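Scuffed white board on black tablecloth, plus the cup/mesh holder question

Torkitz Home Forum > Craft & Work Tables

gesalska_gal
ok quick one, on my lunch break. Redoing the craft table, black cloth on top, and I've got this big white panel I lay down for messy stuff. It's covered in gray marks, long sweepy ones, worst thru the middle. Dish soap did nothing. Magic sponge did a little. Are these scratches or just scuffs, and do I bother?

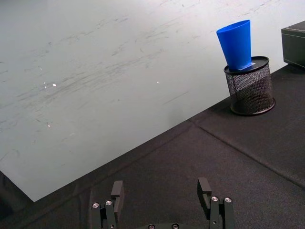
Re: Scuffed white board on black tablecloth

numov35
Run a fingernail across. Nail catches = scratch, you're done, live with it. Doesn't catch = transfer marks, try baking soda paste, let it sit, wipe in circles. I got a whole desk clean that way in April

ladefoged_fan
Do NOT use baking soda on anything glossy. Dulls it. Then every mark after that sticks worse. Rubbing alcohol on a rag, test a corner first

numov35
never dulled mine

ladefoged_fan
was yours glossy tho

numov35
semi

gesalska_gal
Nail doesn't catch!! trying alcohol tonight. Second thing while I have you guys. Plastic cups, blue and purple, for brushes and markers. Plus the round black mesh holder and the black tissue box. Want it to take up less table. Right now I park the blue cup in the mesh thing and the purple one just lives out front, which bugs me.

marker_hoarder
Love the colors on the black! Black cloth makes everything look nicer imo, except lint. So much lint. I'd leave the tissue box in the back corner where it is, you want it reachable but not in the way of your elbow
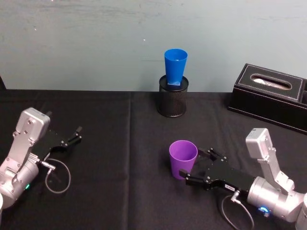 tablecloth_tim
Does the cloth slide around when you lean on it?

gesalska_gal
A bit, if I really lean. I put shelf liner under the front edge and it mostly stopped.

tablecloth_tim
good, was gonna say binder clips but liner is neater

numov35
Stack the cups. Purple in the mesh holder too, one footprint, done. You get a chunk of table back

ladefoged_fan
Disagree. Tall stack in a light holder = tips the first time you grab a marker. Mesh ones weigh nothing. Put something heavy in the bottom, I used 43 old pennies in a sock lol

marker_hoarder
or just keep one cup per job. Stacked cups means you cant use the bottom one, whats the point

numov35
point is storage?? she said less table

gesalska_gal
You're both kinda right. Purple over the mesh holder looks good to me and it's off the cloth. Brushes can go in a drawer when I'm not painting.
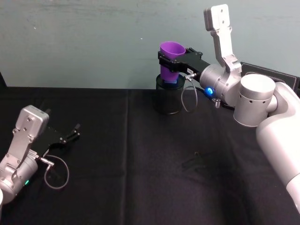 Re: Re: Scuffed white board (UPDATE)

gesalska_gal
Alcohol got most of the gray off the board! Middle is still streaky but way better. Going with the pennies too, dont have 43 but I have a jar of something. Wall behind the table has scuffs as well, thats a Friday problem

ladefoged_fan
damp sponge first on the wall. no alcohol on paint pls

numov35
baking soda

ladefoged_fan
omg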